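Bag Handling Cells: Budgeting and Planning FAQ

Last updated 23 January 2025

These are the questions we get most often from shops and labs planning to buy a two-arm cell for closing, opening or moving zipper bags. Prices and lead times for your own order are in your Gikiment quote, and the quote is what counts if it differs from this page.

Do I need two arms, or can I get by with one?

For picking up a filled bag and putting it in a bin, one arm is enough, and a suction tool will usually do it for less money. For work on the zipper itself, plan for two. Film moves when you pull on it, so one gripper has to hold a corner while the other works along the seal. Some buyers start with one arm and a fixed clamp. This can work if every bag is the same size and arrives in the same position. Ask us for the clamp drawing before you decide.

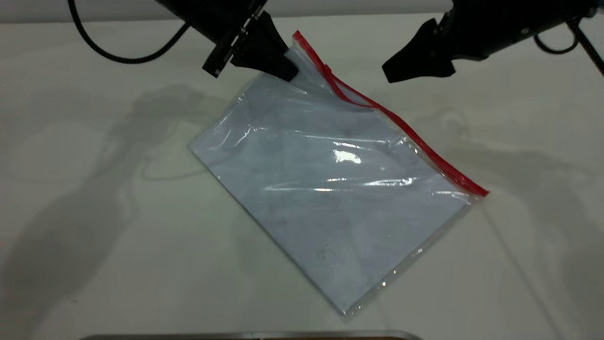
The arms are sold as a matched pair on the Okoth base. You can buy the base with one arm and add the second later, but the second arm then ships with its own controller and you will need a free slot in the cabinet.

How much table space should I plan for?

Leave enough clear surface for the largest bag to lie at any angle, plus room for both grippers to come in from the same side. Trays and bins can sit at the near edge. A plain white matte top is our standard. You can use your own table if it is level and does not rock.

Does the lighting have to be part of the budget?

Yes, and it is the line people leave out most often. Clear film throws glare, and the arms and their cables cast shadows on a light table. Overhead room lights alone may be enough for a trial. For daily use, budget for two diffused lights. We sell a pair for $323, without stands. Any flicker-free diffused panel will do if you already own some.

What cameras are included?

The standard package has one fixed camera for the workspace and one at the wrist of each arm. The fixed camera is used to find the bag and its angle. The wrist cameras are used close up, where the fixed view is often blocked by the gripper. If you want to drop one to save money, talk to us first. The software license costs the same either way.
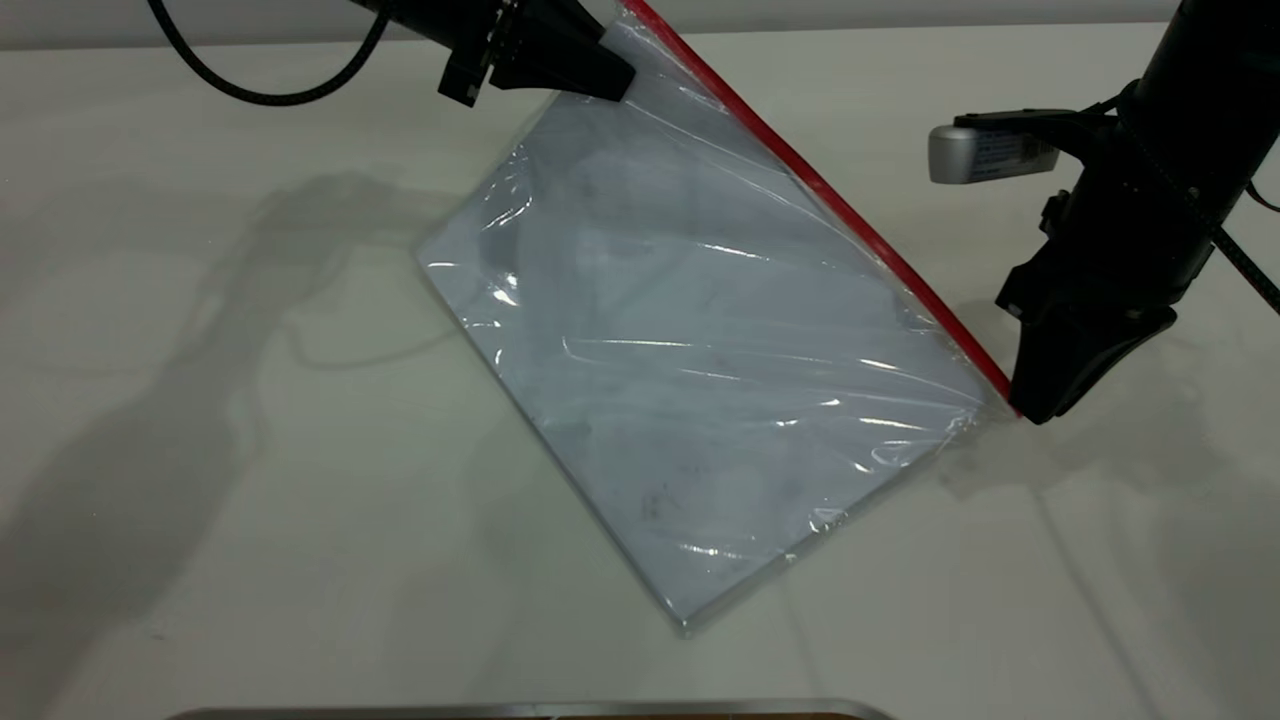

Both grippers at the bag, one at each end of the red zipper seal.

Which gripper fingers should I order?

Start with the standard black fingers. They suit most zipper bags with a flat item inside. The narrow set is meant for small bags and costs extra. Order one spare pair of whatever you choose. Finger pads wear, and a cell that is waiting on pads is not doing any work. A spare set of standard fingers is $200.

Do slider bags and press-to-close bags need different equipment?

The hardware is the same. The setup is different, and each type is taught separately. With a slider bag, the gripper has to reach the slider without catching loose film next to it. Tell us the type on the order form and send samples of both if you use both.
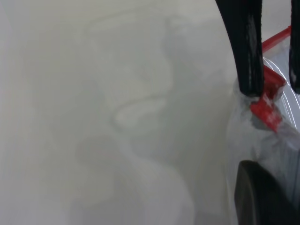
Wrist camera view of the fingers on the bag, with the red slider at the fingertip.

How many sample bags should I send?

Send 200 of each type, from the same supplier you will buy from later. Include the real contents or something of the same size and weight. Bags from a different maker can have stiffer film or a tighter seal, and a test on those tells you little. Samples go to our Midley shop and are not returned unless you ask.

What does setup cost?

On-site setup is $889 per day. Most single-cell orders are quoted at 4 days, including operator training. Travel is billed separately. If your power, air and network are not ready when we arrive, the waiting time is charged at the same rate, so please go through the site checklist first.

What yearly costs should I put in the plan?

Put in lines for finger pads, cable replacement, the software license and one service visit. Cables that run along the arms bend all day and should be treated as a wear part. Also set aside some staff time. Someone has to refill bags, clear the table and restart the cell after a stop.

Can I rent before I buy?

Yes. The Virkosa rental plan covers one complete cell, and part of the rent can be credited toward purchase. Lights and spare fingers are not included. Rentals starting in March are still open, and earlier dates are full.

Can the cell be used for other work later?

The arms, base and cameras can. Fingers and taught routines are specific to the job. If you already know what the next job will be, put it on the order form, and we will check reach and payload for both before quoting.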